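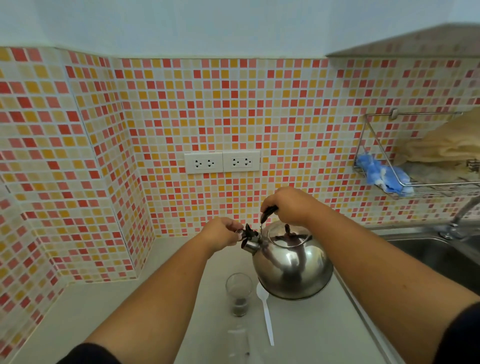 Most small companies that want a robot start with the price of the robot. Mervin Ross thinks that is why so many of them run out of money before the thing does any work. Ross plans equipment purchases for Kosteo, a firm that runs staff kitchens and break rooms in office buildings, and he spent most of the winter putting together a budget for a single two-armed machine that could make hot drinks and clean up after itself.

The arm quotes were the easy part. Bergeron and Flotari both sent theirs within a few days, and the two were close enough that price did not settle anything. What took until March was the rest of the sheet: grippers, mounting, floor work, safety review, spare parts, training data and the hours of the people who would look after it.

"I had one line for the robot and one line for everything else," Ross says. "The second line kept growing, so I broke it up."

Grippers came first. Bergeron includes a basic two-finger pair. It will close on a mug, but Ross wanted to know about thin handles, hinged caps and lids with small knobs. Flotari sells a better hand as an option and charges for fingertip pads as a consumable. Kosteo's sheet now assumes a new set of pads every 70 shifts, and a spare hand on the shelf from the first day.

Training data was the line he had left out completely. Both vendors expect the buyer to supply demonstrations of its own tasks, recorded at the height and reach the machine will have. Kosteo set aside 252 paid hours for recording and another 232 for checking and labeling. Ross asked for ordinary kitchens with ordinary clutter, and he asked that both hands be used the way people use them.

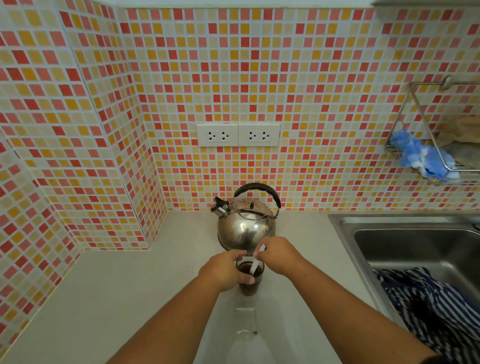 The two-handed work is what moved the budget most. A one-armed system costs less, and an early draft of the plan was built on one. Then Ross began listing the jobs in a break room that people do with one hand alone, and the list was short. Stirring a drink looks like a one-hand job, but here the left hand holds the glass steady while the right works a thin white plastic stirrer or spoon. A fixture could hold the glass, and Kosteo priced one, but every new cup shape would need its own insert. The second arm stayed in.

Site costs vary more than anything else on the sheet. The Juranholm building, where the first unit is planned, has a counter deep enough for a fixed mount, and the sink is within reach. Other buildings would need the counter rebuilt or the machine put on a rail. Ross budgets $1,915 per location for a survey and drawings before any order is signed, and he treats that money as spent even if the answer is no.

He also recommends asking vendors three things in writing: what happens to the arm if it is splashed, who pays for the technician's travel, and how long software updates are included. Flotari answered all three. Bergeron answered two and offered a service contract for the third — the contract is now a line of its own.

Kosteo has not placed the order yet. The remaining question is whether to lease for the first year, and the finance office wants both versions worked out to the same end date before it signs off on either.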